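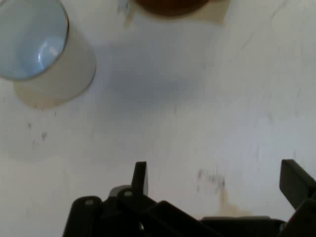

Häufige Fragen: Kann das inzwischen eine Maschine?

Seit ich über Haushaltsroboter schreibe, bekomme ich immer wieder dieselben Mails. Ich habe die Fragen jetzt mal gesammelt und beantworte sie so, wie ich es auch am Küchentisch tun würde, also mit Abschweifungen. Stand: 20. August 2024.

Kann ein Roboter meinen Tisch abräumen?

Ein bisschen. Eine Tasse greifen, hochheben, woanders hinstellen: Das klappt im Labor ziemlich gut, und zwar schon länger. Zwei Finger auf, hinfahren, Finger zu. Schwierig wird es bei allem, was drumherum passiert. Ist die Tasse leer oder noch halb voll? Steht sie dicht neben der nächsten, sodass der Greifer gar nicht dazwischenpasst? Will der Mensch, dem sie gehört, noch einen Schluck? Ich räume beim Telefonieren den halben Tisch ab und merke es kaum. Für eine Maschine sind das lauter einzelne Entscheidungen, und jede kann schiefgehen.

Warum sind ausgerechnet Tassen so ein beliebtes Testobjekt?

Weil jeder welche hat! Und weil sie gemein sind. Glasierte Keramik glänzt, und Glanz bringt Kameras gern durcheinander. Man kann eine Tasse am Rand fassen, am Henkel oder um den Bauch herum, und je nachdem, was danach kommen soll, ist nur eins davon schlau. Wer sie am Rand packt, bekommt sie prima in ein Regal, aber versuchen Sie mal, so etwas auszugießen. Dazu kommt, dass sie kaputtgehen. Myrtle Dunleavy, mit der ich im Mai lange über das Thema geschrieben habe, hat in ihrer Werkstatt 141 Greifversuche mit demselben Becher protokolliert. Bei Versuch 142 wäre es ein anderer gewesen, schrieb sie.

Und abwischen? Das kann doch nicht so schwer sein.

Dachte ich auch! Eine Fläche abfahren kann jeder Saugroboter, nur eben auf dem Boden. Auf dem Tisch muss der Arm mit dem Lappen drücken, aber nicht zu fest, und er muss erkennen, was überhaupt weg soll. Ein brauner Fleck auf einer weißen Platte, gut, den findet die Kamera. Aber ist das eingetrockneter Kaffee oder eine Verfärbung, die nie wieder rausgeht? Graues Gekritzel kann Bleistift sein, Schmutz oder ein Kratzer. Ein Mensch reibt einmal mit dem Daumen drüber und weiß Bescheid. Der Roboter hat oft keinen Daumen, der etwas fühlt, und schrubbt dann entweder ewig oder gar nicht. Und woran merkt er, dass er fertig ist? Darüber könnte ich eine eigene Seite schreiben.

Wozu sitzt die Kamera am Handgelenk?

Damit die Maschine sieht, was direkt vor ihren Fingern liegt. Eine Kamera an der Decke zeigt den ganzen Tisch, aber im entscheidenden Moment ist der Arm im Weg. Am Handgelenk ist es umgekehrt: super Nahsicht, dafür fehlt ständig die Hälfte von allem, was weiter weg steht. Viele Aufbauten haben deshalb beides. Ich habe das zu Hause mit zusammengerollter Zeitung vor dem Auge nachgestellt und dabei die Zuckerdose umgeworfen. Ich empfehle den Versuch trotzdem.

Wie sieht es mit der Spülmaschine aus?

Einräumen geht in Vorführungen, wenn das Geschirr bekannt ist und der Korb so steht wie immer. Bei mir zu Hause stehen drei Sorten Teller, ein Sieb und diese eine Auflaufform, die nur schräg passt. Da würde ich einem Roboter im Moment nicht mal zuschauen wollen. Ausräumen finde ich fast spannender, dabei muss er nämlich wissen, wohin alles gehört, und das wissen in manchen Haushalten nicht einmal alle Bewohner.

Gibt es schon etwas zu kaufen?

Für Böden, Fenster und Rasen ja. Für den Tisch gibt es kleine Arme für Bastler und Forschung, und die sind toll zum Lernen! Als Haushaltshilfe taugen sie nicht. Wer mir schreibt, er wolle 500 Euro ausgeben und nie wieder abräumen, dem rate ich zu einem großen Tablett.

Und im Betrieb, also in Kantine oder Werkstatt?

Da bin ich optimistischer. Bei Kedisero in Rosenthal habe ich eine Station gesehen, an der ein Arm Becher vom Band nimmt und in Körbe stellt. Immer derselbe Becher, immer dieselbe Höhe, gutes Licht. An dem Tag, an dem ich dort war, hat er 2096 Stück geschafft, und 223 davon mussten von Hand nachgerückt werden, weil sie schief standen. Den Leuten dort hilft das trotzdem, sagen sie. Sobald jemand einen fremden Becher dazwischenstellt, hält das Ding allerdings an und wartet.

Was ist eigentlich aus „Brella“ geworden?

Danach fragen viele. Brella war das Projekt, bei dem ein Arm nach dem Essen die Tische einer Teeküche aufräumen sollte. Es läuft noch, inzwischen unter dem Namen Kiltatura. Das Abräumen haben sie ordentlich hinbekommen, das Wischen wurde erst einmal gestrichen. Ich darf im Herbst wieder vorbeischauen und schreibe dann ausführlich.

Wann ist es denn nun so weit?

Ich nenne keine Jahreszahl mehr, damit habe ich schon zu oft danebengelegen. Einzelne Handgriffe können Maschinen heute, ganze Hausarbeit am Stück noch nicht. Mein Gefühl: Zuerst kommt das Wegräumen, viel später das Saubermachen.

Darf ich eigene Fragen schicken?

Unbedingt, am liebsten mit einer Beschreibung Ihres schlimmsten Küchenproblems. Ich antworte manchmal langsam, aber ich lese alles.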